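Pedeo Back-Cover Text Corpus

Version 5

Summary

Pedeo is a collection of back-cover copy transcribed from paperback books. It was compiled for work on genre labeling and short-form summarization. Each record holds one blurb, a genre label and a language code.

Contents

The corpus holds 89 source lists from secondhand dealers, grouped into 14 genres. Fields are tab-separated and encoded in UTF-8:

record_id
genre
lang
blurb_text
review_quotes

Line breaks in the blurb are kept as printed. Hyphens at line ends are removed when the joined word appears in the Danditz word list.
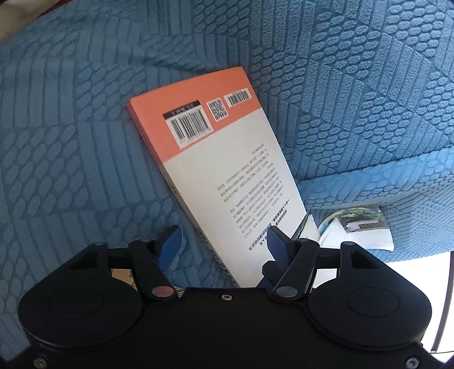 Transcription follows the Grímsdóttir rules, revision 6. Prices, barcodes and publisher addresses are left out. Review quotes go in their own field, even when they are printed in the middle of the blurb. A paperback lying face down, as on the blue cover here, is in the position used for keying – the front is consulted only when the genre is unclear. Text on the spine is ignored.

Known issues

Crime and thriller overlap heavily, and the labels were not merged. Older records from the Eluder import have straight quotation marks only. Author biographies were sometimes keyed as part of the blurb, mostly in the travel genre. A cleanup script is in tools/ but has not been run on the February import.

Splits

Train and test are divided by source list, so reprints of a title can appear in both. Filter on blurb_text before reporting scores.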